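Week 3 notes: Handheld objects, part one (the mouse)
Product Form Studio, posted 7/11/18

OK, so a few of you missed Wednesday's session, and a few more of you were there but I could tell the clock was winning. These notes cover what I talked through, plus the reading.

We started with weight. I passed two mice around and asked you to guess which was heavier before picking either one up, and nearly everybody went for the bigger one. The solid-shell one came in at 97 grams on the studio scale. Then we talked about where you'd take material out if I made you lose 35 grams and keep the buttons and the wheel where they are. Myroslav said "the back, it's only holding up my palm," and I wrote that on the board and left it there all afternoon (good answer!).

So, the back. Your palm rests on it, but it hardly ever gets squeezed hard in one spot, and that makes it a great place for holes. Round holes are easy to tool but leave fat leftover triangles of plastic between them. Hexagons pack together so the walls between them come out even all the way across — same idea as the cardboard core in a cheap door. If your walls get too thin the shell creaks when you grip it, and people hate that creak more than they hate extra weight. Beatriz's first Duvano shell had this problem, and she fixed it by leaving a solid rim along both sides where the thumb and ring finger sit.

Other stuff that came up: crumbs (yes, they get in), sweaty hands (a perforated back feels cooler to a lot of people, and some can't stand the texture), and cleaning. Put all three in your user notes, please.

When you look at a shell, start at the buttons and work back. Check where the split runs, then see how the hole pattern deals with the curve. A flat grid is easy to draw. Wrapping it over an oval is the hard part, and it's where most student models go wrong.
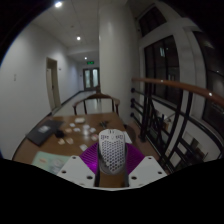

Fig. 3. White mouse with a honeycomb shell, held upright. Note the split buttons and the hexagonal holes across the back.

For next time, sketch the back of a mouse at full size and fill it with a pattern of your own. Pencil is fine. I'd like one version with hexagons and one with anything else you want. Read the Hornorach handout up to page 19, and skip the part on coatings, we'll do that in May.

Bring your calipers!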